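# Wernov: Abgabe von Medizinalblüten nur noch mit Vorbestellung?

**krautundrueben79**

Moin, ich bekomme mein Rezept seit November über die Versandapotheke Wernov. Gestern kam eine Mail, dass Blüten ab Januar nur noch auf Vorbestellung abgegeben werden, Mindestvorlauf 20 Tage. Begründet wird das mit Lieferproblemen beim Importeur Brimum. Hat das noch jemand bekommen? Mein Arzt stellt die Rezepte so kurzfristig gar nicht um.

---

**Sethi_Patient**

Ja, gleiche Mail. Ich habe angerufen. Die Dame am Telefon sagte, Brimum habe seit Wochen keine neue Charge freibekommen. Extrakte sind davon nicht betroffen, nur Blüten.

---

**lotte.w**

Zwanzig Tage sind ein Problem. Ein BtM-Rezept muss innerhalb von sieben Tagen nach Ausstellung vorgelegt werden. Wie soll das gehen?

---

**krautundrueben79**

Genau das habe ich mich auch gefragt. In der Mail steht nur »Reservierung ohne Rezept möglich«, mehr nicht.

---

**Apo_Mitleser**

Vorgelegt heißt nicht abgeholt. Wenn das Rezept fristgerecht in der Apotheke liegt, darf die Ware auch später kommen. Reservieren, Rezept ausstellen lassen, einreichen, warten. Unschön, aber zulässig.

Zur Marktlage hat Zeeshan Siddiqui drüben im Blog etwas geschrieben, ich kopiere den Anfang mal rein:

> **Graren will Lücke bei Blüten schließen**
>
> Der Großhändler Graren hat angekündigt, im kommenden Jahr selbst Blüten einzuführen und an Apotheken zu liefern.

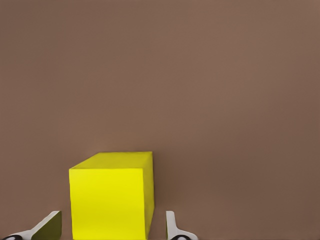 > *Von Zeeshan Siddiqui — 17. Dezember 2019*
>
> Nach Angaben des Unternehmens soll die erste Lieferung 884 Kilogramm umfassen. Beliefert werden sollen zunächst bestehende Kunden, nach eigener Darstellung 3.000 Apotheken. Geschäftsführerin Sidra Chaudhry rechnet mit einem Start im Frühjahr, sofern die Einfuhrgenehmigung vorliegt. Zu Preisen äußerte sie sich nicht.

---

**lotte.w**

Danke für die Erklärung mit der Vorlage, das wusste ich nicht. Der Artikel hilft mir aber wenig. »Sofern die Genehmigung vorliegt« habe ich dieses Jahr schon von anderen gelesen.

---

**Sethi_Patient**

Sehe ich anders. Graren hat die Apotheken schon, die müssen keinen Vertrieb aufbauen. Wenn die Ware kommt, ist sie schnell verteilt.

---

**lotte.w**

Wenn. Und rechne mal: 884 Kilo auf so viele Apotheken, da bleiben keine 300 Gramm pro Apotheke. Das sind ein paar Patienten, dann ist Schluss.

---

**Sethi_Patient**

Es bestellt doch nicht jede Apotheke. Bei uns im Ort macht das genau eine.

---

**Apo_Mitleser**

Da habt ihr beide ein Stück weit recht. Entscheidend ist, welche Sorten kommen, und dazu steht im ganzen Artikel nichts. Ein Wechsel muss sowieso mit dem Arzt besprochen werden, das Rezept lautet auf eine bestimmte Sorte.

---

**krautundrueben79**

Kurzes Update: Habe heute bei Wernov reserviert, ging per Mail. Bestätigung kam nach einer Stunde, Liefertermin steht noch keiner drin. Rezept hole ich im Januar. Falls jemand eine Apotheke vor Ort kennt, die noch Bestand hat — gern per PN.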